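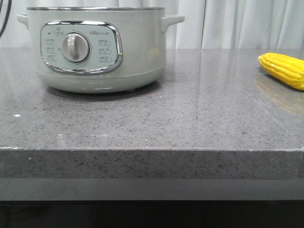

Most of the time a two-armed robot spends on a kitchen task is spent waiting for itself. One arm moves, the other holds still, and the roles swap. Noémi Boros, who leads the manipulation group at Hirketti in Harkville, thinks much of that idle time comes from the training data. Operators who drive both arms at once tend to work them in turns, and a policy trained on their recordings learns the same habit.

The group's new method, called Gitance, treats the order of events as something to be learned separately. Each demonstration is split into short segments, and each segment is tagged with the arm it needs and the state it depends on. Segments with no dependency between them can then overlap. Lifting the lid of a pot and picking up an ear of corn are independent. Lowering the corn into the pot depends on both.
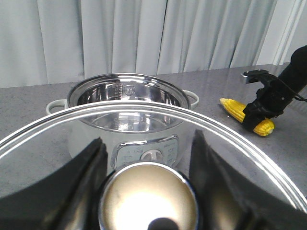
The dependency labels are the costly part. Liam Gosling and Dorottya Magyar first wrote them by hand for 20 demonstrations, then trained a small classifier to label the rest of a set of 2,589. Disagreements between the classifier and a human reviewer clustered at the lid. A glass lid gives poor depth readings, and the wrist view is often filled by the knob and the fingers on either side of it, so the moment of release is hard to place. Magyar's fix was to add motor current from the gripper as an input – a plain signal, but one that does not depend on the camera.

In simulation, overlapping the segments cut idle time in all 8 task variants. On hardware the gain was smaller. The planner keeps a fixed clearance between the two arms, and over a single cooker that clearance forces one of them to wait. Ilona Dudás is testing a version in which the margin shrinks at low speed.

Fionnuala Hayes, who builds controllers at Gál and was not part of the work, would like to see failures reported by segment. "A dropped lid and a late corn grasp are different problems," she said. Boros said the next release will include that breakdown for 2,000 of the recordings.

8 comments
20 shares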